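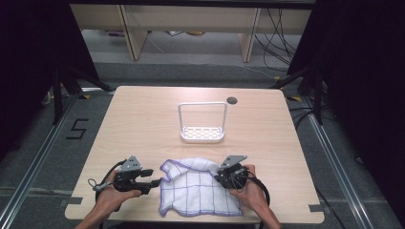
Voltville Manipulation Laboratory, Aguiar Building
Notebook entry, Station 5
Date: 10/04/2023
Project: Trovance, towel handling
Subject: Release faults on the right handheld gripper

Status at close of day: right gripper withdrawn from use. Left gripper retained at the station but not to be used alone for two-handed tasks. Station 5 is closed to recording until the conditions at the end of this entry are met.

1. Background

The towel task was run at Station 5 in the morning session under the standard procedure. The operator brings both grippers to the towel, takes a corner in each, lifts, folds, sets the towel down and opens both sets of fingers. The sponge holder remains at the back of the table as a fixed object and is not to be touched. The tape strips on the front edges of the table are the reference for the start position.

The batch under review contains 516 episodes. It includes the recordings carried over from the end of the previous week, which were made with the same pair of grippers and the same finger covers. No change of hardware was entered in the station log during that period.

2. Report of the fault

During the morning the operator reported that the towel was not leaving the right fingers on release. The fingers opened to full width and the jaw reading confirmed this, but the edge of the fabric stayed attached to the inner face of the right finger and was drawn back across the table as the hand withdrew. The operator cleared it by a short twist of the wrist. The first few cases were treated as ordinary handling variation and recording continued. This was an error on our part, and it is dealt with in section 6.

Recording was stopped when the fabric caught a further time and the operator, pulling back harder than usual, put tension on the right gripper cable. The connector stayed seated. The operator was not hurt and the towel was not torn. The event is nevertheless recorded as a safety matter. A person's hand is closed around the base of the device at all times during this task, and a sudden release under load could bring the metal plate on top of the gripper toward the opposite forearm. Operators work at this station with bare forearms.

3. Review of the recordings

All episodes in the batch were reviewed at reduced speed, with attention to the interval between the open command and the hand clearing the towel. Seventeen was the number first given verbally; the written count agrees, at 17 episodes with a visible catch on the right side. No catch was found on the left side.

The catches are not evenly spread. The earlier part of the batch is clean. The affected episodes are grouped toward the end, and the last of them fall close together. This is consistent with a surface that was wearing away during use and is difficult to reconcile with a setting that was wrong from the start.

The jaw width signal was examined for the same episodes. It is normal in all of them. Anyone screening this batch by the width signal alone would therefore have passed every faulty episode. The fault can be found only in the video, and in several cases only in the video from the gripper itself, where the fabric can be followed against the finger face.

4. Inspection of the grippers

Both grippers were disconnected and inspected on the bench. The fingers were viewed first as found, then after wiping with a dry cloth. No solvent was used, in case the supplier asks for the parts in their original condition.

Left finger: light scuffing on the face, some wear at the edges. Cover firmly attached over its full length. A fingertip passed along the face in both directions met no resistance.

Right finger: more heavily worn. A rough raised strip runs vertically on the face, and the cover material there can be lifted with a fingernail. Light-brown fibers were hanging from the lower part. Their origin has not been settled. They do not match the towel in color, and the supplier's parts sheet does not state what lies under the outer layer of the cover. A sample was placed in a labeled bag and stored with the finger.

The finger screws were checked on both devices and were tight. The mounting brackets show no play. Cable and connector on the right gripper were tested for continuity while being flexed by hand, with no interruption observed. 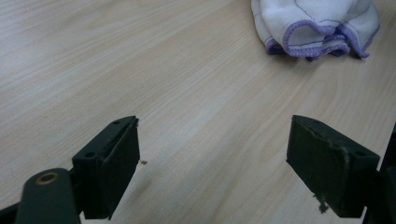 Can the affected episodes still be used for training?
The 17 episodes with a visible catch are to be excluded, and the remainder of the batch is to be held until the clean portion has been confirmed by a second reviewer.

5. Reproduction of the fault

The right gripper was reconnected for a bench test with the worn cover in place. The towel was gripped by the hem and released without any twist of the wrist, the fingers being withdrawn straight back along the table. The test was repeated 30 times. The hem caught in the majority of trials. When the towel was gripped on the flat weave, away from the hem, it caught much less often and usually dropped free under its own weight.

The test was then repeated with the worn finger exchanged for an unused one from the Zasusari spares kit, again for 30 trials. There was no catch. The unused finger was removed afterward and returned to the kit, as the replacement has not yet been approved (see section 7).

A short trial was also made with the worn strip covered by smooth tape. The catching stopped, but the towel slipped out of the grip on lifting. Tape is not an acceptable temporary repair and is not to be applied to finger faces at any station.

Probable cause: separation of the outer cover on the right finger, leaving a raised edge that engages the stitched hem of the towel. The procedure has the right hand take the towel at its edge and drag it slightly while straightening, so that the right finger slides over the hem far more than the left. That would account for the difference between the two sides. It has not been proved, and a manufacturing defect in the single cover cannot be excluded.

6. Remarks on procedure

The morning check for this station asks whether the fingers are clean. It does not ask whether the covers are intact. The check was completed and signed as satisfactory on the morning of the fault, and on the wording as it stands that signature was correct. The wording is to be changed.

The covers have no stated service life. From the station log, the present pair has been in use for roughly 200 hours of recording. The figure depends on session times which include setup and breaks, so actual contact time will be lower. It should not be quoted as a wear limit.

There was also no clear instruction on when an operator should stop. The operator acted reasonably in clearing the fabric by hand movement, and no criticism is intended. The effect, however, was that a wrist twist which forms no part of the task was recorded as though it did. Any policy trained on those episodes could be expected to learn it.

7. Actions

Right finger and cover: tagged, bagged and placed in the quarantine drawer. Not to be cleaned further.

Supplier: a query has been drafted to Zasusari asking for the composition of the cover, the recommended inspection interval and whether similar separation has been reported. To be sent with close photographs of both finger faces.

Morning check: line on cleanliness to be replaced with the following text. "Inspect the inner face of each finger under the bench lamp. Pass a fingertip along the face in both directions. If any edge, strip or fiber can be felt, withdraw the gripper."

Stop rule, effective immediately at all stations: if fabric fails to leave the fingers on release, the operator is to hold both hands still, open the fingers again and call for assistance. The operator is not to pull, shake or twist. The episode is to be marked as failed even if the fold was completed.

Cables: slack at the right side of Station 5 to be reviewed before reopening. The present routing leaves enough length for the task but little margin if the operator steps back.

Data: exclusion list to be attached to the Trovance batch record. Second review of the clean portion still to be assigned.

Other stations: finger covers to be inspected before the next session. Results to be entered in the log of each station and copied here.

8. Conditions for reopening Station 5

Both fingers on both grippers to be fitted with new covers from the same lot. Thirty-trial hem release test to be passed on each side without a catch. Revised morning check printed and posted at the station. Cable slack reviewed and entered in the log.

Cover wear is to be looked at again in May, when the new set will have seen regular use. Photographs of the finger faces should be taken weekly until then, under the same lamp and from the same side, so that they can be compared.

Open point: the left cover has not been lifted or tested to destruction. Decision on this deferred until the supplier has replied.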